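Robots at the Konusville returns building: questions from the floor

Last updated Feb 19, 2025

Plavberg has put out its own question sheet on the sorting arms, and most of you have read it. It is cheerful. This page is put together by the employee side at Konusville from what people have asked at shift meetings and in the break room. Where we don't have an answer we say so.

What is the company bringing in?

Robot arms that reach into a bin of mixed returned goods, pick out one item and move it. Plavberg is buying the system from Liswood. The plan covers 6 stations on the small-goods side. Large goods, clothing and anything with a battery recall stay with people for now. "For now" is the company's wording, and we have asked twice what it means.

Will I lose my job?

The company has said in writing that there will be no layoffs "as a direct result" of the arms through the end of the year. Read that sentence slowly. It doesn't cover temp contracts that run out, and it doesn't cover people who leave and aren't replaced. There are 269 of us in the building, and 80 work small goods on one shift or another. If that second number shrinks by itself over two years, management will be able to say that it kept its promise.

Is it faster than we are?

Depends on who you ask and what was in the bin. Liswood's figures are for picks per hour with items spread out and nothing stacked. We get bins with a toaster on top of a bag of loose socks. We have asked for a trial with bins taken straight off the dock, timed by both sides, and with the stops counted. A rate that leaves out the minutes when someone has to walk over and free a stuck item is not a rate we can plan a shift around.

What does it practice on?

Small stuff of different shapes, a few pieces at a time. Some of it is fair: a ball rolls, a flat block is hard to get a finger under, a box with a lid can be grabbed the wrong way. It's still a long way from a Tuesday-after-a-holiday load.
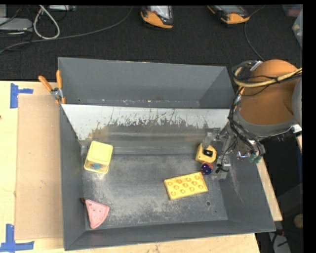 Robot arm at the bin, with a yellow box, a toy like a watermelon slice, a bumpy yellow block and a small ball among the items.

Who clears it when it jams?

You do, under the current draft. The job is called "station attendant," and one attendant covers 2 stations. It's posted at the same pay grade as sorter. We think that's wrong. An attendant has to know how to stop the arm, reach in safely, restart it and log the fault, and still hand-sort whatever the arm refuses. That is more than the sorter job has ever asked for, and we have put in for a higher grade. The answer so far is that the grade will be "looked at" after the first stations are running.

Is it safe to stand next to?

Liswood says the arm slows down when a person comes close. We'd like to see that shown on our floor, with our lighting and our carts going by. Until you have had the training, don't reach into a bin at a station, even if the arm looks parked. A still arm may be waiting for its next move. Ask where the stop button is before you start. If whoever is running the shift can't show you, don't start.

Will the cameras be used to watch us?

The system uses cameras to find items. The company says the video is for the robot and for fixing faults. What we don't have is anything on paper about how long it is kept, who can view it, or whether it can be used in discipline. We want all three in the agreement. Until then, assume that whatever you do at a station could be looked at later.

Didn't they try this at Pacheco?

They did, and people who transferred from there have told us two different stories. Lifting went down, and people with bad shoulders were glad of it. The work left over was the awkward part - leaking bottles, tangled cords, items with no label - and it came all day long with no easy bins in between. We asked Plavberg for the injury log and the staffing numbers from Pacheco, before and after. We got a slide with a photo of a smiling worker on it.

Is there anything good in this?

Less bending over deep bins would be good. So would fewer cut fingers. Some of you have said you'd like to learn the machines, and the training is paid, which we confirmed. We aren't against the arms. We have seen a new scanner system, a new conveyor and a new break schedule all sold to us as making life easier, and only the conveyor did.

Can I say no to the attendant job?

Yes, at the moment. It's a posting, and no one can be moved into it without agreeing. If a lead tells you otherwise, write down what was said and bring it to us the same day.

When does it start?

The first stations were supposed to be running in February. The floor markings are down and the power is in. We have not been given a new date.

Where do I send a question that isn't on this page?

Put it in the box by the time clock or bring it to the next shift meeting. You don't have to sign it. Questions about pay grade are being collected separately, so please mark those "grade" at the top.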